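A Forum Post, Two Screenshots and a Very Busy Rumor

12/10/23
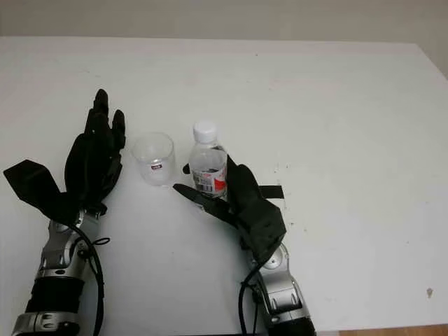 By Tín Mạc

Readers have been forwarding me the Malstead bridge story since September, so let's get it over with. The claim, for anyone blessed with a quiet inbox, is that the Malstead rail bridge was brought down by a secret drone strike and that the inspection report was swapped out the same night.

The source is a "retired engineer" posting under the name Gautam -- which is also the name of the company that made the bridge's bearings. I asked him which one he was. He blocked me.

His proof is a maintenance manual, 59 pages long, with page 41 circled in red. I read page 41. It covers the correct storage of grease. The "blast pattern" in his second screenshot is a water stain that shows up in a survey photo the county published 16 months before the collapse.

None of this slowed down Peso, the news site that ran the story under the headline "Expert Confirms," or Trulden, which then cited Peso, which updated its own piece to cite Trulden. By my count that is still one guy.

I don't know why the bridge fell. The official inquiry has put out 2 interim notes and both are vague enough to annoy anyone, me included. There are fair questions to ask about who signed off on the last inspection, and I've sent mine in writing. The county press office says a reply is coming "in due course." I'll print it when it lands.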